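Subject: Re: [chores] Can they do the housework yet?
From: Josée Caron
To: chores list

Hello all,

Sorry to be slow answering, I had a cold for most of November and then the backlog to get through. Ruoxi wrote:

> My mother asked me over supper when she can have one that tidies
> the hall, and I didn't have a decent answer for her. I've seen the
> Koturer clips like everybody else, but a clip is a clip. Josée, you
> are in the room with the things at Draltholm. What would you tell
> her? Shoes and bins is all she wants, she'll do her own ironing.
>
> Ruoxi Luo

Well, Ruoxi, do give your mother my regards, and tell her she has picked exactly the two jobs we argue over most! Shoes first. A slide sandal looks like the easiest thing in the house to pick up, and for you and me it is, we hook a finger under the strap and never think about it. A hand with proper fingers can do the same, but it has to get the finger in from the right side, and on the lower shelf the upper one is in the way of the wrist. Our log for the shoe task stands at 1118 attempts now, and I'd say the bottom shelf is where most of the swearing happens (mine, I'm afraid). 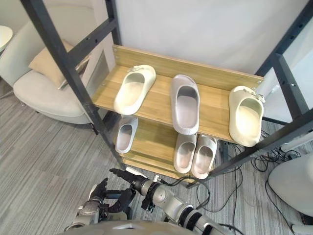
The shoe rack, both shelves in use, and both hands on their way in.

In the last batch that Phí ran we had 62 tries, and 11 of them ended with the sandal somewhere other than the rack. I don't think that is bad at all. It does mean your mother would be picking up after it, though, and she may feel she could have saved herself the bother. Pairing is another matter again. Pale grey next to slightly paler grey is hard enough for me before breakfast, and a left and a right of the same shoe want telling apart by shape.

We have also been going back and forth on grippers against hands.

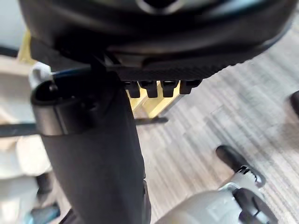

I used to be firmly for the plain gripper, two fingers and no nonsense, and for lifting something stiff with flat sides I still am. It is cheaper to mend and there is less to go wrong. But a house is full of straps and lids and floppy bags, and I have come round to fingers by degrees — the people at Kutusdale will be pleased to read that, after the letter I sent them in spring.

Now the bins. A pedal bin was made for somebody with a foot to spare, so an arm has to lift the lid or press down low, and neither is a comfortable reach. An open basket is kinder until you come to change the bag, and then you have thin plastic folded over a rim, which I would put well above shoes for difficulty. Dropping rubbish in, yes, I'd let a machine do that at home. Taking the full bag out and putting a fresh one on, I would want to stand by with a dustpan. 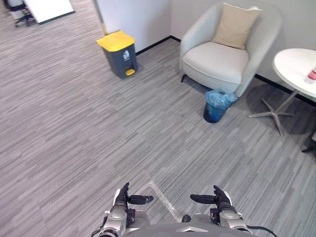 Two sorts of bin: yellow lid and pedal by the wall, small blue one with its bag by the armchair.

So my answer for your mother is that she could have the hall tidied slowly, by something that needs a good deal of floor to itself and a patient person within earshot, and I'd ask her to wait a bit longer before giving up the cupboard space. If anybody on the list has had better luck with bin bags, please do write in, I'd love to hear how you get hold of the edge.

Warm wishes to everyone,

Josée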